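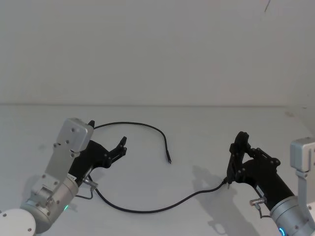 Cuaderno de taller, mayo. Pinzas Vultuvska contra pinzas Vollwood, con el cable fino

Usamos cookies propias y de terceros para recordar tus preferencias. Aceptar todas | Configurar | Rechazar

Empiezo a escribir a las cuatro y media, con el segundo té al lado, y lo hago con calma porque la otra vez lo dejé todo en papelitos y luego Kipchumba tuvo que preguntarme tres veces qué significaba "dedo malo, ver foto". Así que perdonad si me extiendo, prefiero que sobre.

Seguimos con la pregunta de siempre: si para la tarea del cable nos quedamos con las pinzas Vultuvska, las negras de bielas, o si volvemos a las paralelas Vollwood que teníamos en invierno. La tarea no ha cambiado. Cable negro con una clavija en cada punta, suelto sobre la mesa gris, los dos brazos delante. Hay que coger una punta, ponerla vertical y presentarla frente a la otra pieza sin que el resto del cable se enrede por el camino. Dicho así parece una tontería (mi hermana me dijo que su hijo lo hace con los ojos cerrados, y no lo dudo), pero el cable es muy ligero, tiene memoria y se va donde quiere.

Hoy tocaban las Vultuvska en los dos lados. Los dedos abren en arco, no en paralelo, y eso cambia más cosas de las que yo pensaba cuando las pedimos. Al cerrar, las puntas avanzan un poco hacia delante, de modo que si apuntas la muñeca justo donde está el cable, lo empujas contra la mesa. Con las Vollwood eso no pasaba y tenemos todas las alturas de aproximación guardadas como si siguiéramos con ellas. Me di cuenta después de un rato bastante largo de echarle la culpa a la calibración, que estaba bien, pobrecita.

Lo que hice entonces fue subir la altura de aproximación y dejar que el propio cierre bajara las puntas hasta el cable. Mucho mejor. El valor nuevo está en el fichero de configuración del brazo derecho, con un comentario; en el izquierdo lo puse a mano y hay que pasarlo también al fichero. Que alguien me lo recuerde, por favor.

Reparto de papeles

Probé primero con el brazo derecho sujetando la clavija y el izquierdo abierto, esperando, con el cable haciendo una curva grande entre los dos. Me gusta empezar así porque la curva ancha perdona mucho: si el derecho gira la muñeca, el giro se reparte por todo el cable y apenas llega a la otra punta. Cuando la curva es pequeña, cualquier giro de un lado tira del otro. Ya lo sabíamos de las pruebas de invierno, pero con las Vultuvska se nota más, creo que por lo fuerte que agarran. Con las Vollwood el cable giraba un poquito dentro de los dedos y se descargaba solo.

Esto último tiene dos caras y lo he discutido con Kipchumba durante toda la comida. Él dice (y tiene buena parte de razón) que un agarre que deja girar el cable es un agarre del que no te puedes fiar, y que si queremos saber hacia dónde apunta la clavija tenemos que tenerla bien cogida. Yo digo que para recoger el cable de la mesa me viene de maravilla que gire y que para insertar no. Acabamos de acuerdo en que la fuerza de cierre debería ser distinta en las dos fases, que seguramente es lo que habría dicho cualquiera que no llevara toda la mañana en esto.

Los números de hoy

Intentos de agarre con Vultuvska: 109. Los tengo anotados todos, también los feos. Los fallos se concentran al principio, antes de cambiar la altura. Después hay otro grupo pequeño en el que el dedo pasa por encima del cable cuando este queda muy pegado a la mesa, y de esos no tengo todavía una explicación que me convenza.

Con Vollwood, los de invierno: 433 intentos. No son comparables tal cual, ya lo sé, porque había otro cable y otra mesa. Los pongo aquí para que no se pierdan.

Retardo entre la orden de cierre y el primer movimiento del dedo: 186 ms, medido por Kipchumba con el registro del controlador. Me parece mucho. Con el controlador viejo nunca lo medimos, así que puede que siempre haya sido así y nunca nos haya molestado. Él quiere repetirlo con el otro bus antes de escribir a Vultuvska, y me parece justo.

Cámaras de muñeca

Esta parte me tiene contenta. Cambiamos el ángulo del soporte Stanik para que la cámara mirara más hacia las puntas y menos hacia la mesa, y por fin se ve la clavija entera durante la aproximación. Antes, con el soporte recto, la punta metálica desaparecía del encuadre justo en el momento en que más falta hacía, y acabábamos alineando a ojo desde la cámara de cabeza, que para recoger va muy bien y para alinear no va.

He fijado la exposición en la cámara. En automático, cuando el brazo hacía sombra sobre la mesa clara, la imagen se iba aclarando sola y la clavija, que es plateada y pequeñita, se quedaba sin borde. Con la exposición fija y la ganancia a 600 la sombra sigue ahí, claro, pero ya no respira con cada movimiento. Si alguien cambia las luces del techo habrá que volver a mirarlo.

Lo que más me ha costado es conseguir que el cable suba recto desde los dedos. Si lo cojo un poco lejos del conector, el tramo libre se dobla hacia un lado por su propio peso y la punta acaba apuntando a donde no debe. Si lo cojo demasiado cerca, los dedos chocan con la carcasa de la pieza de enfrente. Hay una distancia buena en medio y es más estrecha de lo que me gustaría.
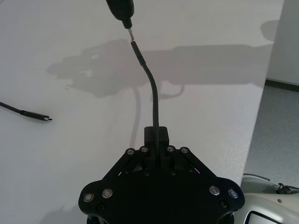 Con ese tramo libre la alineación depende muchísimo de la curva que traiga el cable de antes. Probé a corregirlo desplazando la muñeca en sentido contrario a la curva y, visto desde la cámara, la punta metálica se pone en su sitio, pero la carcasa sigue torcida, y una clavija que entra torcida se traba. Mejor girar primero para que la curva quede en el plano de la cámara, medirla y después inclinar toda la pinza hasta que el conector quede vertical. Son más movimientos, y más lentos, y a Kipchumba le parece un baile, pero es el único procedimiento que me sale igual dos veces seguidas.

Otra cosa que hay que mirar es el relieve de los dedos. El cable, siendo tan fino, se apoya en muy poca superficie, y el brazo que lo sujeta no sabe si lo tiene centrado o en una esquina. Kipchumba propone una ranura en V, mecanizada en los dedos o pegada encima. Yo empezaría por pegada, que si nos equivocamos de ángulo la quitamos y ya está. Él ya ha dibujado la pieza y la ha bautizado "ranura Nyamweya", con toda la modestia del mundo, así que con ese nombre la encontraréis en la carpeta de planos.

Sobre volver a las Vollwood: hoy por hoy no lo haría. Echo de menos el cierre paralelo y lo facilísimo que era calcular dónde iban a quedar las puntas, pero las Vultuvska son más estrechas por delante y se meten entre el cable y la otra pinza sin tirar nada. Para las entregas de un brazo al otro eso me importa más. Kipchumba se inclina por lo mismo, aunque querría ver una serie larga con la fuerza baja antes de dar el tema por cerrado, y también montar una de cada tipo, Vollwood a la izquierda y Vultuvska a la derecha. Me da pereza por las dos calibraciones, pero la idea es buena y lo sé.

Pendiente, para quien llegue antes que yo:

- Pasar la altura de aproximación del brazo izquierdo al fichero. Ahora está puesta a mano y se pierde al reiniciar.
- Repetir la medida del retardo con el otro bus.
- Separar la fuerza de cierre en dos valores, recogida e inserción. Empezar la recogida por el más bajo que permita el controlador.
- Apretar el soporte Stanik del lado derecho y marcar el ángulo con rotulador.
- Imprimir la ranura en dos ángulos y probarlas con el mismo cable.
- No tirar el cable viejo de invierno. Lo quiero para repetir la serie de Vollwood en esta mesa.

Son las siete menos diez. Dejo los brazos en reposo y el registro copiado en la carpeta de mayo, y mañana sigo con los fallos del dedo que pasa por encima.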